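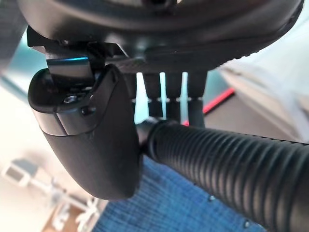

Wrist and gripper of the arm during the wheelchair task, Llewellyn building demonstration room.

Robot Demonstration Open Day: Frequently Asked Questions
Page maintained by Eleri Prothero. Last revised 3 April 2024.

What is being demonstrated?
A two-armed robot handles a folding wheelchair next to a hospital bed. The part of the task most visitors come for is the seat: both grippers take hold of the blue fabric and lift it, which is the first stage of folding the chair. Other room tasks may be run between wheelchair sessions, depending on the state of the equipment.

Where is it held?
In the Llewellyn building on the Rosden site. Enter through the main doors and sign in at the front desk. The demonstration room is on the ground floor and has step-free access from the parking lot.

How long is a session?
Allow 45 minutes. The first part is a safety talk, followed by the wheelchair run and then questions. Sessions start on time, and the door is closed once the arms are powered.

Do I need to book?
Yes. Each booking covers up to four people. Larger groups should write to Juwita Wattimena, who assigns the slots. Walk-ins are admitted only if there has been a cancellation.

Is there a charge?
No. Parking is also free on open days if you give your plate number at the desk.

Why a wheelchair?
A folding chair combines rigid parts with soft ones. The tubes and wheels keep their shape, but the fabric sags, shifts and wrinkles, so the grip points are never in quite the same place twice. It is also a chore that ward staff repeat many times in a shift, and they asked for it in the survey we ran before the project began.

Can one arm do it?
On some chairs, yes, by pulling up at the middle of the seat. We use two arms to keep the fabric level and to avoid putting the load on one seam.

How does the robot find the fabric?
It uses camera images together with joint position readings. A camera at the wrist gives a close view of the gripper and whatever is under it. A second view from head height covers the chair, the bed and both arms. Eifion Craddock explains the processing in more detail during the question period.

Is the robot fully autonomous during the demonstration?
The program for each session is posted on the door and states which runs are autonomous and which are operator-guided. An operator is at the stop control in both cases.

How many runs have been recorded so far?
The project log stood at 1,549 wheelchair runs at the end of February. Failed runs are logged along with completed ones, and both are included in that number.

Will I see a failed grip?
Possibly. If the fabric slips, the operator halts the run, resets the chair by hand and starts again. We do not edit the program to avoid this.

What does the head-height view show?
Visitors sometimes find it easier to follow than the wrist view. With both grippers closed on the seat, you can see the fabric stretched between them, the backrest behind it, and a wheel on either side. The bed rail is to the left.

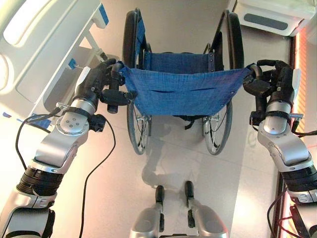

How close can I stand?
Visitors stay behind the floor line, 2 meters from the reach of the arms. Children must be with an adult at all times.

Can I touch the robot?
No. Ieuan Morgan brings a spare gripper finger to the question period, and you may handle that.

Can I bring my own wheelchair for testing?
Not on open days. Chairs have to be measured and checked before they go near the arms. Send the make, model and folded width to Morfudd Gronow, and she will tell you whether it can be scheduled.

May I take photographs?
Yes, without flash. Flash can disturb the camera images during a run. Please do not photograph other visitors without asking.

Is there a handout?
Printed copies of the Urkis project summary are kept at the desk. We printed 900 for this season. A large-print version is available on request.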